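Projektion auf Kirchenfassade: Lichtstrom und Abstand

Hnat Koval
Wir planen für September eine Fassadenprojektion an einer Pfarrkirche, Westseite, heller Kalkstein. Bildbreite 20 m ist nicht machbar, wir kommen wegen der Straße nur auf 9 m Abstand. Vorhanden ist ein Projektor mit 4.000 Lumen, Software ist Wisolo. Die Fassade hat ein tiefes Portal und zwei Strebepfeiler. Bisher habe ich nur zu Hause am Tisch mit kleinen Testmustern gearbeitet.

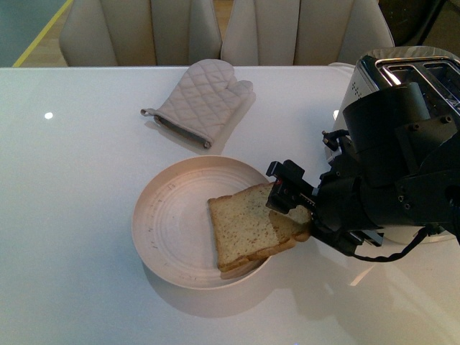 Reicht der vorhandene Projektor für eine Bildbreite von 8 m, wenn die Straßenbeleuchtung anbleibt?

Dorottya Sipos
Für Linien und einfache Flächen reicht er, für fotografische Inhalte wird es knapp. Bei 8 m Breite und Format 16:10 ergeben sich 40 m² Bildfläche, also 100 Lux bei Vollweiß, ohne Verluste gerechnet. Entscheidend ist, was die Laternen auf die Wand bringen. Mit dem Luxmeter nach Einbruch der Dunkelheit messen, direkt am Stein, an mehreren Punkten. Liegt der Wert über 10 Lux, bei der Gemeinde eine Abschaltung für die Spielzeit beantragen. Das benötigte Projektionsverhältnis liegt bei 1,125:1 — Objektiv prüfen.

Esko Rissanen
Nimm zwei Geräte übereinander, fertig. 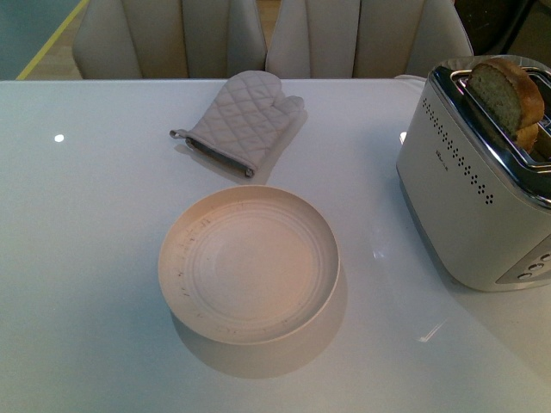 Sharada Shenoy
Zwei Geräte übereinander verdoppeln den Lichtstrom, lösen aber das Problem am Portal nicht. Ein Gewände mit mehreren Stufen wirft aus jeder Projektorposition Schatten in sich selbst, und diese Bereiche bleiben in der Maske schwarz. Vor dem Aufmaß hilft ein Trockenversuch im Kleinen: Der Toaster rechts auf dem Tisch taugt als Strebepfeiler, der flache Teller zeigt dagegen kaum Tiefe. Projektor seitlich versetzen und die Schattenkante anzeichnen. Danach die Fassade vom späteren Standort aus mit Gitterbild einmessen und die Maske in Wisolo direkt darauf zeichnen — Pläne aus dem Bauarchiv weichen erfahrungsgemäß zu stark ab. Stativposition am Boden markieren, sonst stimmt am zweiten Abend nichts mehr.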